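*Updated 11/12/18 – I added the part about logging at the bottom.*

# How to set lens rules for a small driving robot in the rain

I get asked about wet-weather rules more than anything else on this site, so I finally sat down and typed up the ones I use with Ado, my little delivery cart, on the Evangelista loop. These are my house rules, so if your city or campus has its own, follow those first and bolt mine on after.

You'll need a cart you can stop by hand, a way to watch the front view live, and a few clean microfiber cloths (more than you think!).

## Step 1: Write down what "too wet" means

Do this indoors, before you ever go out. My first rulebook said "stop if visibility is poor," and that's useless when you're standing in drizzle arguing with yourself. Pick things you can check by looking at the view. Can you make out the curb on both sides? Can you trace the lane paint? If either answer is no, the cart stops.
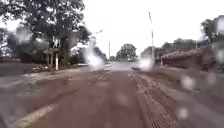 I also keep a rule for drops sitting right over the far end of the road. A drop out over the treetops I can live with for a minute. One that covers the place where oncoming traffic first shows up is a stop and wipe, every time, even if the rest of the view looks great.

## Step 2: Test the rule on signs

Signs are where I got humbled. The software I run (it's called Virari) would hand me a sign guess with a score of 85 on a smeary view, and I used to just believe it. Now the rule goes like this: if a person looking at the same view can't read the sign, the cart isn't allowed to act on it either. It slows down and waits for me.

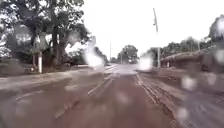
*Drops on the view and a roadside sign I can't read. Under Step 2, the cart waits for me.*

Try this with a friend who doesn't know your route. You already know what the sign says, so your brain fills it in for you – mine does it constantly.

## Step 3: Set a speed for surface changes

Wet brick and wet asphalt get separate lines in my rulebook. Going from one to the other, Ado drops to walking pace and stays there until all the wheels are across. Glare gets the same treatment: if there's a big white glow down the road, assume a vehicle is behind it and hold.
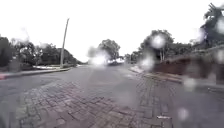 Photo: Zalow route archive

Raised crossings deserve their own line too. Pavers settle, and a low one can knock a small cart off its heading when you least want it.

## Step 4: Wipe, wait, log

After any stop for drops:

1. Hit the hand stop and make sure it's engaged.
2. Wipe the lens cover from the center out with a dry cloth.
3. Watch the live view for 5 seconds.
4. If it clouds up again, wipe once more.
5. After 3 wipes on one stretch, end the run and walk the cart home.

Then write it down. I note the spot, the reason and how many wipes it took. My log is up to 488 entries and it's ugly, but it's how I found out my lens hood was too short. I'm printing a longer one in December and I'll post the file once it's been through a proper downpour.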